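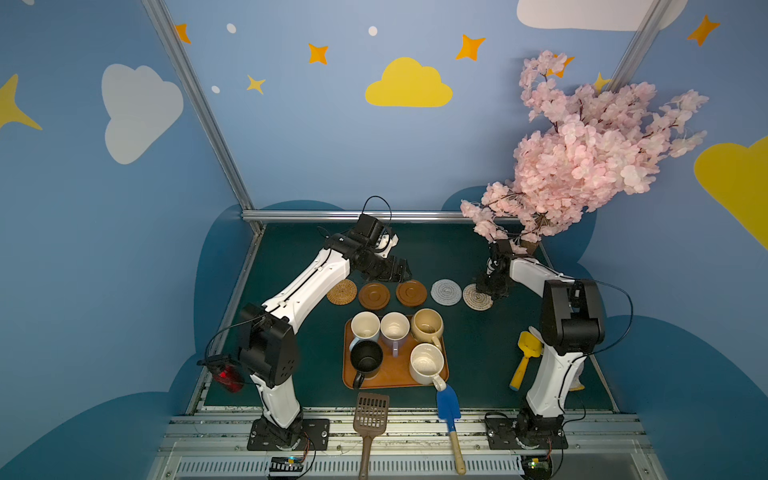
How did you learn to pick up a cup? I bet you can't remember. You were tiny, and you probably knocked over plenty of drinks on the way to getting good at it. Somebody mopped up, you had another go, and bit by bit your hands worked it out.

I work at a place called the Fustine Workshop, in Skitdale, and my job is helping a robot get through that same stage. The robot is called Lalari. It has two arms, and at the end of each arm is a gripper with two fingers. Two fingers doesn't sound like much, does it? Try it yourself. Make your hand into a fist, stick out only your thumb and first finger, and see if you can move a cup (an empty one, please!) from one side of the table to the other. You can do it, but you'll notice you have to think a bit harder than usual.

## Why don't you just tell it what to do?

I get asked this all the time. Robots do what computers tell them, so why can't I type in "pick up the mug" and go and have my lunch?

Well, imagine writing those instructions properly. Move the arm forward. How far? Depends where the mug is. Close the fingers. How tightly? Depends on the mug. And which way is the handle pointing? If I wrote rules for one mug in one spot, they'd work nicely until somebody nudged the mug a little to the left, and then poor Lalari would be grabbing at thin air.

So we do it by showing. A person guides the arms through a job from start to finish, and the computer keeps a record of everything while it happens. It saves what the cameras saw and how every joint in the arms was bent, all the way through. One full go like this is called an example, or sometimes a demonstration, which is a long word for "watch me do it".

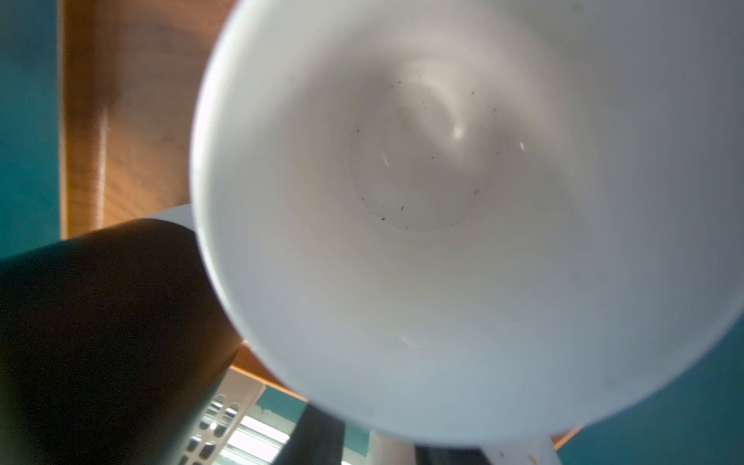
Then we put everything back and do it again. And again! In March we collected 132 examples of one job, which was moving mugs off a tray and on to coasters. The most I've ever done before lunch is 29, and my shoulders knew all about it.

You might think the computer would get bored of seeing the same job so many times. Computers don't get bored (I do, a bit). What matters is that the goes aren't all exactly the same. If the black mug always sat in the same corner of the tray, Lalari might learn "go to that corner" and never learn anything about mugs. So between goes we swap things about. We turn a handle to point another way, or bring in a fatter mug, or give the coasters a shuffle.

It's the same with you and spellings. If you only ever practise the list in one order, you can end up remembering the order and getting in a muddle when your teacher mixes it up.

## What does the robot see?

Lalari doesn't have a head, so there's nowhere to put a pair of eyes where yours are. It gets its view from cameras, and one kind rides along near the gripper, looking where the fingers are going. Imagine having an eye on your wrist! You'd see right inside every cup you reached for, and you'd be able to look behind the sofa without getting up.

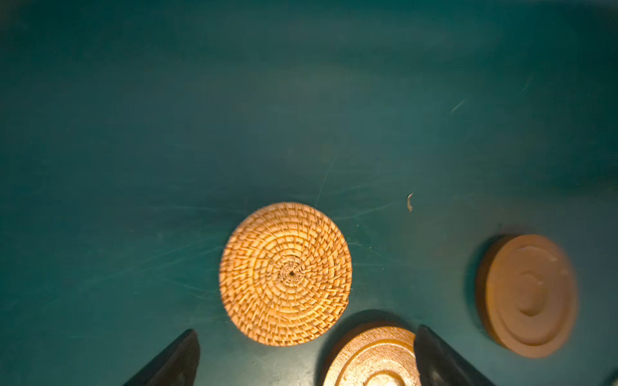 A computer doesn't know what a coaster is until it has seen lots of them. You learnt a word for it, and after one or two you could spot a coaster in anybody's house, even a funny-looking one. Lalari needs far more help. Think how different they can be: the woven one has a little dark hole in the middle and a slightly scruffy rim, and the wooden ones are smoother, with rings going round and round like ripples in a pond. Even two wooden ones can be different colours, one pale and golden and the other more orange. Then there are scratches on the table, which mean nothing at all, and a tiny curly flake of something, which also means nothing at all. You and I ignore those without trying. The computer has to work out from the examples that coasters matter and scratches don't.

## What about the goes that go wrong?

Oh, there are lots of those. I've missed the coaster. I've put a mug down half on and half off. Once I spent ages lining up a beautiful grab and then closed the wrong gripper.

Every example gets a label afterwards to say how it went. The really muddled ones get taken out, because we don't want Lalari copying my mistakes. But some wobbly ones are useful, and we keep them. If a mug starts to slip and I manage to save it, that's worth showing, as one day a mug will slip for Lalari too.

All the examples go into a big collection we call the Hegde set. It has over 2,000 in it now, from all sorts of jobs.

## And then it can do it?

Sort of! The computer goes through the examples over and over, making guesses about how the arms should move next and checking each guess against what the person did. At first the guesses are terrible. Slowly they get closer. After that comes the part I like best, when I take my hands away and Lalari has a try with nobody steering.

Sometimes it's lovely to watch. Sometimes it reaches out, stops just above the mug and stays there, as if it has forgotten what it came for. When it gets stuck, we look at where the trouble started and go back to collect more examples of that bit. At the moment it's pale mugs with the handle facing away, so that's my afternoon sorted.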